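Rudbridge workshop: bench and memory handling check
Date of check: 6/19/25
Done by: Annelore Haberkorn
Went round with me: Hollis Lindqvist (first half), Yamuna Annamalai (second half)
Copy to: Eirini Manolakis

Marks used: OK / Needs doing / Didn't look / N/A

Hello all. Same form as last time with my comments under each line. I've been told the December one was too short to be any use, so this one has everything in it, sorry in advance! If your name is next to a job, it's at the bottom as well, so you can skip straight there.

SECTION A. GETTING IN AND OUT

A1. Door opens fully and closes by itself
OK
Much better now the closer has been adjusted. It used to slam hard enough to make the shelf rattle and now it sort of sighs shut.

A2. Walkway from door to benches clear
Needs doing
Flat-packed boxes leaning on the wall again, on the left as you come in. I moved them myself but they'll be back by next week unless they get a proper home. Hollis reckons the gap beside the goods lift would take them. I'm happy with that so long as the lift button can still be reached without climbing.

A3. Floor in good condition, no trip edges
Needs doing
The rubber mat at the soldering end has started curling at one corner. I caught my toe on it while writing this very line. Tape won't do, we tried tape. New mat please.

A4. Emergency lighting tested
Didn't look
The building people do this and I couldn't find their sheet. Eirini, could you ask them for a copy?

A5. Fire extinguisher in place, in date, nothing in front of it
OK
In place, in date, and for once there isn't a coat on it.

SECTION B. ELECTRICAL

B1. Sockets and plugs undamaged
OK
One faceplate in the corner has a loose screw. I tightened it and I'm counting it as OK. If it works loose again I'll get the electrician to have a look at the box behind.

B2. No extension leads plugged into other extension leads
Needs doing
Oh dear. Under the packing table, behind the bin, where I suppose I wasn't meant to look. The label printer was on one lead, that lead was on another, and the fan was sharing. I unplugged the fan (it was a warm morning and I was not popular). We need another socket on that wall, and I've asked for a price. Until it's fitted, the printer gets the wall and the fan can live on the other side of the room.

B3. Portable appliances tested and labelled
OK, with one exception
All the bench equipment has its sticker. The kettle doesn't. The kettle never does. Yamuna says it's a new one from home that replaced the one with the sticker, which I do believe, but it still needs testing.

B4. Isolator switch labelled and easy to reach
OK
New label is nice and big.

SECTION C. STATIC CONTROL

C1. Bench surfaces connected to earth and tested
OK
I did all of them with the meter. Every bench passed. I've written the readings in the book, not here, as last time I copied two of them wrongly and Angeliki spent half an afternoon chasing a fault we didn't have.

C2. Wrist straps tested at start of shift
Needs doing
The straps themselves are fine. The log has gaps in it. I know people are testing them, I've seen you do it, but I can't show that to a visitor if the box is blank. Please just initial it when you clip on. The pen has been tied to the clipboard with string, so it should still be there when you need it.

C3. Strap cords free of kinks and splits
OK
Binned one that had gone stiff near the plug. There are new ones in the Talleo box on the second shelf, help yourselves, but tell me when you open the last packet.

C4. Ordinary plastic kept away from open parts
Needs doing
Crisp packets. Bubble wrap, the clear sort. A plastic drinks cup with somebody's pencils in it. None of it belongs next to bare memory, and I'd have thought we were past the crisps. I've put a mug out for the pencils.

C5. Humidity in the room within our range
OK
Reading was 60 when I looked in mid-morning. We had much lower over the winter, and that's the time of year I worry about, so could whoever is in during December please keep an eye on it and top up the humidifier?

SECTION D. BENCH TOPS

D1. Surfaces clean
OK
Wiped down with the proper bench cleaner and not the lemon stuff from the kitchen, hooray. I could tell straight away as the lemon one leaves a film and I pick it up on my sleeves.

D2. Surfaces undamaged, joins flat
OK, keep watching
I ran a fingertip along every join I could get at. Nothing caught. I'd like us to keep doing this, as a raised join is just the thing to tip a tray as you slide it across, and we lost a good module to the floor that way before we moved in here.

D3. Only current work on the bench
Needs doing
Two benches lovely, one bench a jumble sale. I shan't say whose, but he walked round with me and went quite pink. Finished jobs go to the rack, jobs waiting for an answer go in the drawer with a note on top saying what the question is.

D4. Food and drink kept off the bench
Needs doing
See crisps.

SECTION E. TRAYS, HOLDERS AND MEMORY MODULES

This is the bit Eirini asked me to take my time over, so Yamuna and I did, with a cup of tea afterwards (in the kitchen!).

E1. Trays clean inside
Needs doing
Most are fine. A few had dust and little whiskers of label backing in the corners. A soft brush gets it out in seconds. Please don't blow into them, it's damp and it's horrid.

E2. Trays not cracked, chipped or warped
OK, after a clear-out
I took out 12 that I didn't like the look of. Some had hairline cracks at the ends and the rest rocked when I pressed a corner. They're in the box marked DO NOT USE and I mean it, I'll know if they creep back. We have 74 good ones left, plenty for the way we work now. If we take on the Flultar job we'll want more, and Tsakiris can supply the same pattern, I've checked.

E3. Modules seated properly in the tray
OK
I lifted a fair few at random and they sat down flat again without any persuading. The thing to look for is one long edge riding up on the side of the tray. You can feel it with a very light touch at either end, and if it rocks, lift it out and lay it in again. Don't press in the middle.

E4. One module to a tray
Needs doing
Found a tray with a pair stacked in it, back to back. I can see how it happens when you're in a hurry and the spare trays are over on the far shelf. We've moved a pile of spares nearer, so no excuses now.

E5. Holders set where they can't be knocked
OK
They were set well in from the front edge on the benches I looked at. I'd like a bit more elbow room between a holder and the trays beside it, mind. Give yourself space to get a finger and thumb down either side without brushing the neighbour.

E6. Gold contacts clean and not handled
OK, one reminder
I looked along the contacts under the magnifier. Two had a smudge and cleaned up nicely with a swab. Short edges only when you pick up, please, even with gloves on. I still catch myself reaching for the long side when I'm chatting, so I'm saying this to me as well.

E7. Known-good, untested and failed parts kept apart
Needs doing
Good and failed are well separated, different shelves, no complaints. Untested is where it goes a bit woolly. I asked three people where untested lives and got three answers. Angeliki has offered to draw up a plan of the shelves and I've said yes before she could change her mind.

E8. Labels readable and facing out
OK
Lovely. Whoever turned them all round, thank you.

SECTION F. TOOLS AND SMALL THINGS

F1. Hand tools in good order
OK
Replaced a hex key with rounded corners. It had already started chewing screw heads.

F2. Tweezers straight, tips covered when put away
Needs doing
Straight, yes. Covered, no. I found that out with my thumb. There's a plaster on it, it's in the accident book, I'm fine.

F3. Loose screws and bits picked up
Needs doing
Swept up a small handful from the floor by the back bench. One on the floor is a nuisance, one under a board is a dead board. The magnetic dish is there to be used.

F4. Magnifier lamp arm holds its position
OK
It droops a touch if you stretch it right out. I nipped up the joint and it's holding.

SECTION G. FIRST AID AND PEOPLE

G1. First aid box full and in date
Needs doing
Full except for the plasters (see F2). Eyewash goes out of date soon, so I've put it on the order.

G2. Everyone shown the handling sheet
OK
All signed. I'd like the new sheet to have bigger type. I'm not the only one holding it at arm's length.

G3. Chairs adjusted and not broken
Needs doing
The blue one sinks. You sit down at a sensible height and twenty minutes later your chin's on the bench. Out it goes.

JOBS AND WHO'S DOING THEM

Boxes by the door: Hollis
New mat: Annelore
Emergency lighting sheet: Eirini
Extra socket price: Annelore, already asked
Kettle test: Yamuna
Strap log initials: everybody
Shelf plan for untested parts: Angeliki
Brush out the trays: Yamuna and Hollis, share it out between you
Tweezer covers and plasters: Annelore
Blue chair: Hollis, and please take it all the way to the skip and not just to the corridor

I'd like these done within 21 days. If something on your line can't be managed by then, drop me a note and we'll sort out a new date. Anything I've marked wrongly, come and argue, I'm at the end bench most mornings.

Signed: Annelore Haberkorn 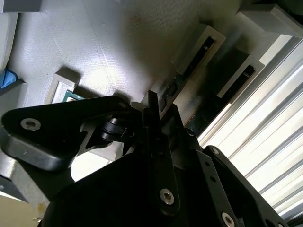

Section E: memory modules in their grey trays on the bench top, with a holder to the left.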